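Ticket 1499: Vending unit, second floor break area, Gremonard building
Opened by: Radek Polák
Assigned to: Vojtěch Rusnák, Kolář Facilities Desk
Priority: Normal

The Jaretti vending unit accepts payment but does not release items from row 11. The display shows "Select again" and the credit is kept. Two employees have requested refunds of 50 crowns each.
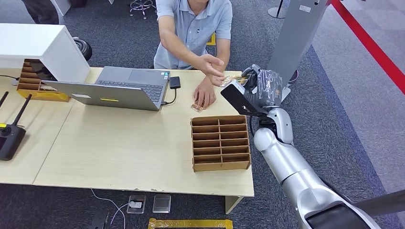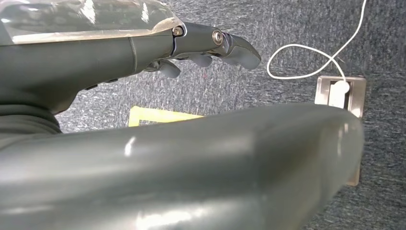 Attachments 1 and 2. A snack packet on the table appears in the first only.

July, 10:40. Unit restarted. Fault remains.
July, 14:15. Motor connector on row 11 reseated. Three test sales completed; the fourth failed. Replacement motor ordered from Zerel.

Refunds have been approved. Employees are asked not to use row 11 until the part is fitted.
Status: Waiting for part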